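# The Long Way Down to Purnero

There is a kind of reader who turns first to the map. I am one of those, and I have been since I was small enough to read under a kitchen table, and so when I tell you that the new edition of the Brullska books has finally put the map back in the front where it belongs, you'll understand that I mean it as very high praise (and that I paid for all 5 volumes again, though I own them already, two of them twice).

If you have never been to Brullska, I envy you a little. It's a cold country at the top of an invented sea, ruled by a salt guild instead of a king, and the first book opens with an argument over a bridge toll that goes on for 74 pages. I have lent that book to a good many friends over the years and I know exactly where each of them stopped. Most of them stopped at the bridge. The ones who got across it have, almost without exception, come back asking for the second volume before the week was out, usually in a bit of a temper with me for not lending both.

The toll matters, you see. The bridge joins Brullska to the southern port of Purnero, and everything that goes wrong later on goes wrong over that water. There are three heirs to the guild, two of them sensible. There's a winter that comes early, in October, and catches the whole fishing fleet out beyond the bar. There's a horse I still can't read about on a bus. And there is magic, but so little of it and so late that the first time a lamp lights itself, well into book two, I remember getting up and walking around the house for a while before I could sit down again.

What I had forgotten, coming back to the series after a long gap, is how funny it is. The guild clerks are wonderful company. They bicker about ink and about who has the good chair, and they keep a ledger of insults that gets passed down from one generation to the next, so that a joke made in the first volume is still being paid for in the fourth. Fantasy of that period could be awfully solemn about its own mountains, and I say that as somebody who loves a solemn mountain. These books have mountains too, but people complain about having to climb them.

The third volume is the one readers fight over. It leaves Brullska behind entirely and follows the exiled heir south through Purnero and out into the dry country, where she works as a letter writer in a market and tells no one her name. Hardly anything happens for the first half. She learns the language. She gets her prices wrong. A woman at the next stall teaches her to bargain, and their friendship, which is mostly made of silence and borrowed soup, is to my mind the best thing in the whole series. I skipped most of it at nineteen, looking for the war. I read it this spring at the pace of a few pages a night and was sorry every time I turned the lamp off.

Now, the war does come, and I should be fair and say that book four is not as good as it ought to be. There is a siege that could lose a third of its length without anyone missing a thing, and a villain, the Margrave of Trotine, who has a great many speeches and gives all of them. The new edition has left his speeches alone. I had half hoped somebody would take a pencil to them — but I suppose a restored text is a restored text, and I'd have been the first to write in and grumble if a single line of the bridge had gone missing.

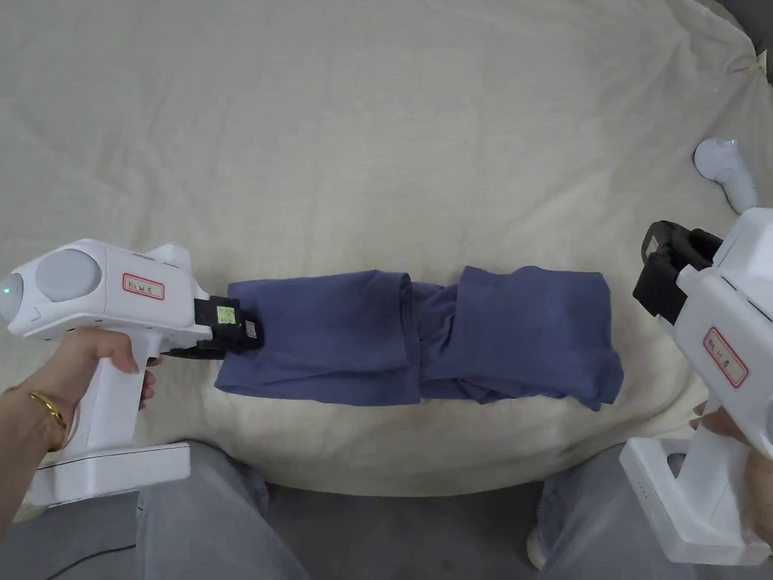
*A folded blue-purple garment on a rumpled cream sheet.*

The publisher, Rattanakul, is a small house, and it has done this properly. The first printing is 3000 sets, sewn instead of glued, with paper thick enough that you can't read tomorrow's chapter through today's. The old paperbacks had a way of shedding their middles (my second volume has been held together with a rubber band since college), so it's a real pleasure to open one of these flat on your knees and have it stay open. The type is larger too, and I'm not too proud to be grateful for it. My only complaint is with the ribbons, which are a very pale gray and already look tired.

There's also a short afterword in the last volume on how the languages were put together, with a word list at the back. I didn't expect to read it and then spent an entire evening on it. It seems the Brullska word for "toll" and the word for "promise" share a root, and if you go back to that long quarrel at the bridge with this in mind, nearly every line of it means something a little different. I went back to it the same night. I got as far as page 40, where the oldest clerk takes off his gloves to count the coins, and I have left the pale gray ribbon there for now.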